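3.2 Cell layout and maintenance of the grippers

The sorting cell in our laboratory has two arms which share one white table. We call it Drundex in the rest of this paper. The work area is made of three plastic containers placed in a row: a yellow bin, a red bin and a larger cream one. The objects are small bottles and jars of the household type. All of the cell was put together by the second author, and the daily care was divided between her and one student.

In the first weeks of operation, most of our stops came from the grippers and very few from the arms. Each finger moves on a parallel linkage with pivot screws, and these screws loosen slowly with use. For this reason we wrote a short maintenance routine, which is done every 50 operating hours with the arms in hold mode.

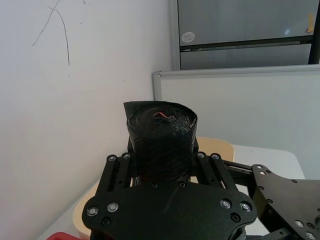
The routine starts with the pivot screws at the upper end of the links. The operator checks each of them with a hand key, and if a screw turns freely it is removed, cleaned and fitted again with a small drop of thread locker. We learned that too much tightening is also harmful. When the links are pressed together the finger closes late, and the controller reports a grasp that did not take place. After this change of practice the number of false grasp reports fell from 7 to 2 per shift.

The second part concerns the position of the bins. They have no fixture, so they move a little when a finger touches the rim.

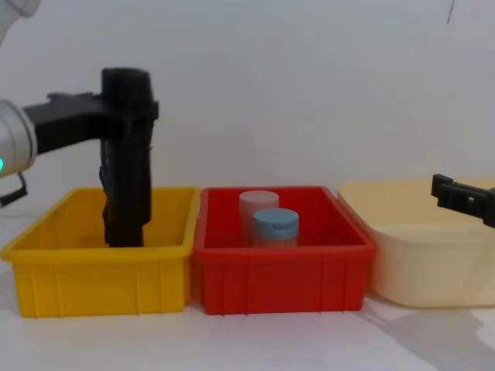 We first tried to correct this in software, by measuring the rim before each cycle, but it added some 460 milliseconds and the colour of the cream container was difficult to separate from the table. Now the operator sets the bins by hand at the start of the shift, beginning with the yellow one, and then sends each arm to a taught point above the rim. If the gap does not look the same as in the reference picture, the bin is moved and the point is left as it is.

The routine ends with a slow opening and closing of both grippers. Any sound of rubbing is written in the log together with the side of the arm.

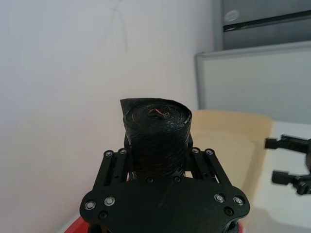 3.3 Checking the approach height

The approach height is checked last, after any work on a gripper. The arm is jogged at low speed until the end-effector is over the red bin, and it must stay clear of the rim. The other arm is kept away from the bins during this step. 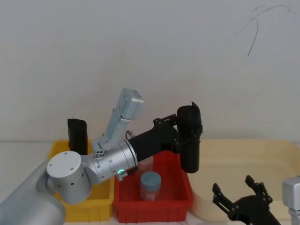

Figure 4. Height check at the red bin. The second arm is at the lower right.

Replacing a finger takes longer, and the height check must then be repeated for every bin. We keep one spare set of links, prepared by Jomar Bañez and stored beside the controller.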